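Section 4: Sorting small flat items into containers

Read this section before you plan any unattended work. The Flikent can do some table chores today. Paper is still one of the harder ones.

1. Set open containers upright, within reach of the arm you plan to use.
2. Lay the items on the bare tabletop. Flat packets may overlap a container's base, but expect more missed grips there.
3. Open the grippers fully, then start program 34.

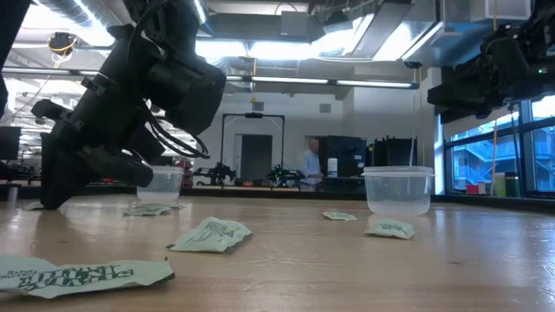 Harsh Bajpai writes that he can clear the same table by hand before the first packet is picked up, and asks why anyone would wait. For a single table, do it by hand. The program is meant for long repeat jobs with a person nearby.

Note: In our September trials at Gamley, the arms placed 2,549 paper items and needed help with 123 of them. Most of those lay fully flat.

4. For banknotes, use a clear tub and select "soft paper." Folded or crumpled notes are easier to grip than flat ones. 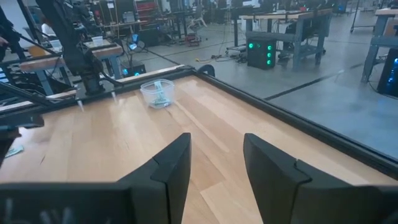

Fig. 4-2. Notes in the clear tub, gripper fingers open.

Caution: Keep hands away from both arms while a program is running — the pause button does not release the grip.

5. If an item is missed three times, pause, lift one edge by hand, step back and resume.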